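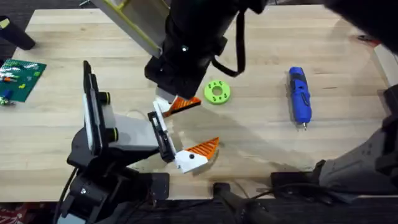

Two-arm bench, Karkitz workshop. Inspection before first powered run, 20 September 2026. Checked by Inês Serrano, comments by Fulgencio Aranda. Tabletop to be clear of loose items inside the reach of both arms. FAIL – the lime-green ring and the blue power tool are both lying on the table beside the grippers. Tool goes back on the wall before power on.

1. Base bolts, both arms. OK. Retightened in May, checked again today.
2. Strap on upper arm. COMMENT – hangs in a loop at the wrist. Shorten it or tape it down.
3. Finger pads. OK. Orange pads seated, no splits in the ribs.
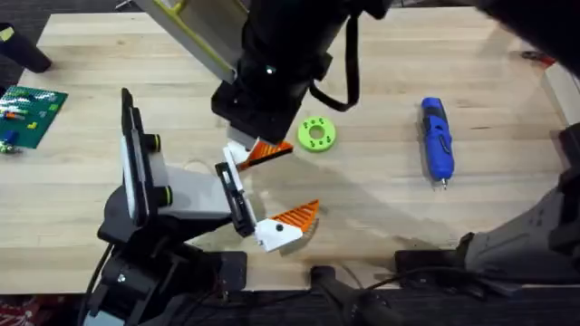 Item 3: finger pads facing, gap open.

4. Cables at lower arm. COMMENT – they run down to the floor where people walk. Ilídio has a cover strip, to be fitted.
5. Stop button. OK. Tried 4 times from each side of the bench.
6. Speed limit. OK. Set to 60 mm per second for the first run.
7. Standing line. FAIL – floor tape is missing. Lay it 700 mm from the table edge.

Recheck items 2, 4 and 7 and the tabletop. Olga to sign before anyone switches on.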